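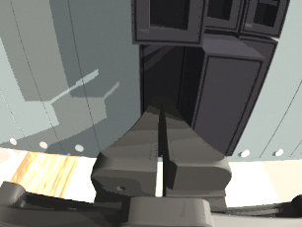
The town library in Griduscombe now closes at 5 on every day it opens, and it no longer opens on Monday. The change was made in February to save money. I think it was a mistake, and I think the way it was made matters as much as the hours themselves.

Start with who uses a library after 5. Most people in town who have a job work days. The bus from Fontes, where a lot of them work, gets in at twenty to six. Under the old schedule they had until eight to return a book, print a form or sit with a child who had a school project. Under the new one they have Saturday, which was already the most crowded day of the week.

The town's own report gives 3687 visits after 5 p.m. over the past year. It calls this "low evening demand." I have read the report twice and can't find what it is being compared to. Daytime visits are higher, but the library was open for many more daytime hours. Divide the visits by the hours and the evenings come out a little ahead of the mornings. That table is on page 56, in the appendix, and the summary at the front doesn't mention it.

People who support the cut say that almost everything is online now. Some of it is. I borrow audiobooks that way and I like it. But the branch has public computers for a reason, and the same report says 352 people used one in the evening to apply for work or for benefits. Those people were told to use the website. A person with a good connection at home doesn't usually walk to the library in the rain to fill out a form.

The other argument is money, and I take that one seriously. Heat and staff cost what they cost. The town has to balance its books and something has to give. What I don't accept is that evenings were the obvious thing to drop. Prostwood had the same problem two years ago with a smaller budget. It closed its branch on two mornings and kept three evenings. The savings were close to what we were promised here, and the people who lost out were mostly people who could come in the afternoon.

The town could do the same. It could open at noon on Tuesdays and Thursdays and stay open until eight. That is the same number of paid hours as now, give or take a lunch break. The staff would need to agree, and some of them won't want late shifts – I wouldn't blame them. They should at least be asked.

The hours come up for review again in the fall. Before then, the town should put the table from page 56 on the front page of its report and let people read it.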